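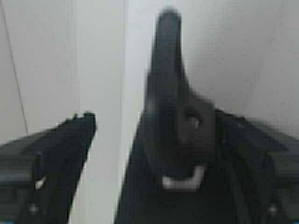
White wall meets gray wall.

June 2021

Quick one before bed, legs are gone. First proper match since I don't know when and we lost to Plaltach. Not by a silly margin but we lost it properly, in the middle, where we always lose it.

They batted first. Captain called wrong at the toss and theirs took one look at the outfield and grinned. Fair enough. Plondetti ground had been mowed right down and anything past the infield just ran. I was at deep point for most of it, then long on, then back to point, then somewhere behind square where the ground slopes and you can't see the batsman's feet. Chased a lot. Stopped a few with my shins.

Opening spell was good. Really good, both ends tight, ball swinging, keeper up on his toes. Then the change bowlers came on and it all went flat. Me included. I got four overs and the first was fine, second was fine, third went for 18. Short, short, wide, full toss, and a couple of decent ones that went just as far. Nothing to say about it except that my front arm is falling away again and I knew it while I was doing it. Fourth over was better. Nearly had their number five, off the glove I thought, umpire didn't.

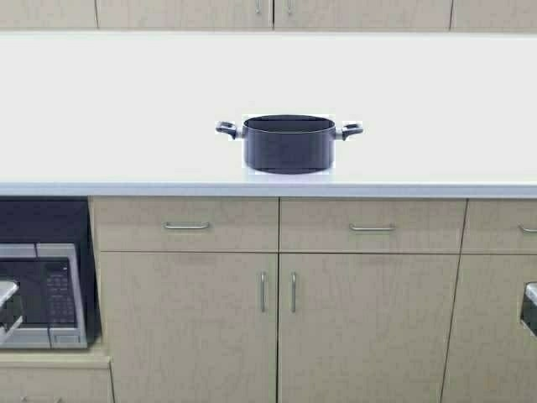 Black pot, white counter.

Tea was rolls and oranges out of somebody's trunk. Still bringing our own at every ground this year. I missed the long table and the urn more than I'd have guessed. We sat on the bank in our groups and they sat in theirs and it was all very polite.

Chase started well. Openers put on 80 and it looked so easy, running hard, calling loud, the Plaltach lot getting short with each other. I was padded up at seven and thinking I might not be needed. Should not of thought that. Wicket, wicket, run out, wicket. The run out was awful – both at the same end, ball going nowhere special, and a long slow walk. Whole bank went quiet.

In I go. Guard, look around, heart going. Spinner on, the tall left armer, bowls it very slow and very high. Blocked the first over. Got one away through midwicket off the next and that felt like summer. New bat is lovely by the way. The Khunthong. Cost me around 400 all in with the shipping and I winced for a week in March but the middle on it is something else. Picks up light. Grip is a bit thin at the top, might put a second one on.

Made 22? 23? Scorebook says one thing and my head says another. Caught at mid off trying to go over the top when there was a single sitting there for anyone who wanted it. Wrong shot. I've played it in my head about thirty times since, hit it along the ground every time.
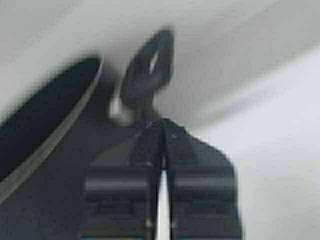
Gripper closed on something thin and dark.

We finished 48 short. Sounds like a hammering when I write it down and it didn't feel like that, not till the last few overs when the tail were swinging at everthing. Number eleven hit one clean into the trees and got the biggest cheer of the day.

Handshakes were elbows again. Their captain was nice about the pitch and said we'd give Skullutcombe a game. Skullutcombe away is next. Hate that ground. Boundary is a postage stamp on one side and a mile on the other, and the pavilion end has that sun in your eyes after five. They've got a quick as well, new, supposed to be properly quick. We'll see. Need to find my arm guard.

Things for nets. Front arm. Front arm!! Also the yorker, which I've stopped bowling altogether and I don't know when that happened. Ask for throwdowns against slow spin, leave it late, play it late. Fitness too, I was blowing after two threes in a row and that's no good in June.
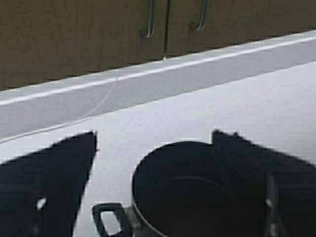
Cabinet doors over the counter.

Ride home was quiet. Somebody put the Test on the radio for a bit then turned it off. Dropped off last, so got to carry the kitbag up the hill, with one wheel gone on it, scraping the whole way.

Body report: left hip sore, finger on right hand fat where I stopped a drive, sunburn on the neck in a neat stripe. Forgot the cream. Forgot it last year too.

Whites are in to soak. Grass on both knees and that red smear that never comes out. Bat needs a wipe and the tape on the toe has lifted allready. Selection goes up in the week, I think I'm safe but a couple of the younger ones are hitting it well in nets and I wouldn't blame anybody. Would like to go in at six. Won't ask.

Too tired. Bed. Stretch the hip first.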